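ok finished a book at 1 in the morning and I need to talk, so you're getting a thread. Wilma Forsyth, The Huveck Line. Comics people, come sit down

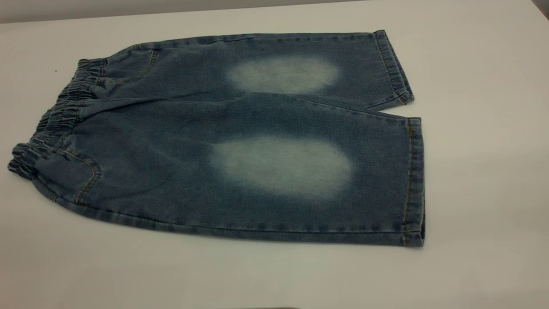

little jean shorts, elastic waist

So the setup. Indham is a mill town where the last train of the night stopped showing up on the timetable years ago, but it still comes. Everybody over 50 can hear it. Nobody under 20 can. Our girl Tzavaras (last name only, the whole book, even her mom does it) is sixteen and she hears it just fine

First 80 pages are her and her best friend trying to work out where it goes. Lots of biking around, lots of sitting on the roof of the Clitex plant eating chips. I would have read 300 more pages of chips on the roof

I'll be careful with spoilers but they do get on the train. It's on the back cover so don't yell at me

The thing I keep coming back to is that the train doesn't go to the past, it goes to the same town with one thing missing each time. First trip there's no river. Second trip no dogs. You start scanning every panel for what's gone and Forsyth KNOWS you're doing it, she's so mean about it

There's a double page in chapter 4 where I stared for a good five minutes before I got it. Then I went back through the whole chapter and it had been missing since the station. I said a word out loud and woke up the cat

Art stuff: it's all brown and dark green until they're on board and then there's this awful yellow. Lettering is by hand and a bit wobbly. Took me a chapter to get used to, the lower case r and n run together, I read "burn" as "bum" twice and it did change the mood

Complaints, I have two. The brother. He gets a big speech near the end and I'd seen him on maybe six pages before that? I had to flip back to check which one he was

And the Clitex strike plot just kind of stops. There's a meeting, people are furious, somebody throws a chair, and then we're back on the train and it never comes up again. I wanted to know about the chair guy

Also a warning, this thing is nearly 700 pages (686, I looked) and it's a paperback. Mine has already split at the spine around the second trip. Read it at a table, not in bed over your face like I did

Is it scary? A little. More the kind where you get up to check the hall light and then feel silly. No gore. There's one bit with a phone ringing in the ticket office that I did not enjoy at all – if you've read it you know

Somebody's going to ask if it's a romance. Kind of? The two girls never say it and then on the platform one of them sort of does. I've reread that page four times and I think the answer is yes. Fight me

Library had two copies when I got mine, and I'm taking this one back in the morning, so go get it. Then come tell me what's missing on the third trip. I have a guess and my sister says I'm wrong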